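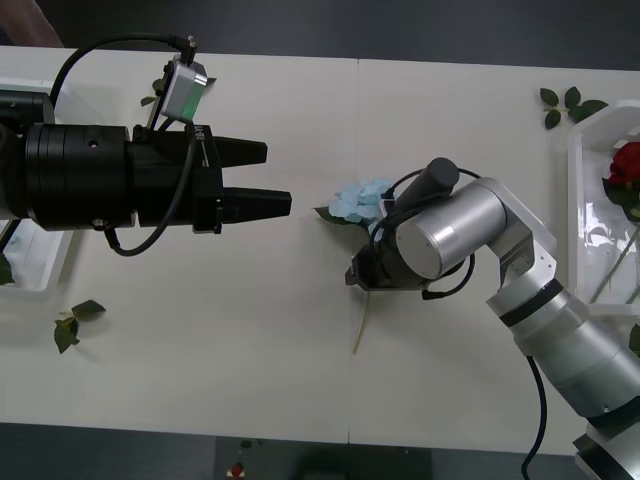
White table, two panels side by side

Joining two tabletops into one big cutting table - who's done it?

quiltymagpie
Hi all! I finally have the spare room to myself and I am so excited I can hardly sleep. After years of cutting quilt backs on the lounge room floor I'm putting in a proper cutting table, and I want it big, white and flat. My plan is two matching tops butted up against each other so I get one long surface I can walk right around. I've got my eye on a pair of Prolimholm tops, 160 cm long each, and I'd join them along the long edge.

What I'm stuck on is the seam. Will my rotary cutter catch on it? Will fabric snag? And does anyone use a giant mat over the lot, or two mats with a gap? Tell me everything, I love this stuff.

bobbinlane
Oh you are going to LOVE it. Mine is two tops joined and it changed how I sew. I used to put off squaring up because my back couldn't take it and now I do it for fun (yes, fun!). The seam is nothing. I've got one mat sitting right across the middle and I forget the join is there.

Get the height right before you worry about anything else. Stand in your sewing shoes, bend your elbows and measure down from there. Mine ended up 6 cm higher than the kitchen bench and my shoulders thanked me.

Flarnance
Going to disagree a bit. I had two tops for three years and the join drove me up the wall. Ours is an old house and the floor moves with the weather, so every winter one side sat a whisker proud of the other. You don't see it but you feel it the second you run a ruler over it. I swapped to a single sheet cut to size by the local timber yard and I'd never go back.

quiltymagpie
Ooh, okay, that's what I was worried about. We're on a slab so hopefully not as much movement? A single sheet won't make it round the corner in our hallway, I've measured it from every angle and even made a cardboard one. The cardboard one got stuck.

bobbinlane
Ha, the cardboard test! On a slab you'll be fine. How did you fix yours together, Flarnance? Mine has flat steel plates underneath, three of them, plus a batten running the whole way across. If it was only sitting on legs I can see it wandering.

Flarnance
Just legs, to be fair. No plates. I still say a join is a join and dust gets into it. Chalk too, and pins if there's any gap at all.

ironing_in_september
Long-time reader, had to jump in because I've built four of these for our guild rooms! Clamp the two tops together upside down on a rug, fix the plates while they're clamped, then flip the whole thing with a friend. Adjustable feet on every leg. Fiddle with the feet until a long ruler slides across without clicking. We check ours every September when we pull everything out for the show and it takes ten minutes with a cup of tea.

On colour, white is beautiful for seeing threads and tiny offcuts, but if you piece a lot of low-volume prints you'll lose the edges on it. I keep a length of charcoal flannel rolled up at one end - best thing ever for auditioning light fabrics.

quiltymagpie
The flannel idea is brilliant, I've got a whole bolt end of navy that never found a home. Would navy do?

ironing_in_september
Navy is perfect. Press it first or you'll be chasing the fold line all afternoon.

rotach_and_thread
Can I be the voice for not going so deep? I did two full tops along the long edge and I can't reach the middle without climbing half onto it. I'm short, mind you. If you're shorter than average I'd join them end to end, or go for narrower tops. Backing fabric hangs off the side quite happily.

bobbinlane
I'm short too and I love the depth! I just walk around. It's the only exercise I get some weeks.

rotach_and_thread
Only works if you've got room all the way around. Mine's against a wall, so maybe that's my own silly fault. Leave yourself a good walkway is all I'm saying.

quiltymagpie
I've taped it out on the floor and I can get around three sides easily, the fourth is a squeeze. Might shift the Szabo cabinet into the hall (my other half doesn't know this yet). Ordering the tops tonight and I'll grab the plates and a batten while I'm at it. Flarnance, I promise to come back and confess if I end up with pins down the crack!

Flarnance
I'll be waiting. Good luck with it, and do get the adjustable feet.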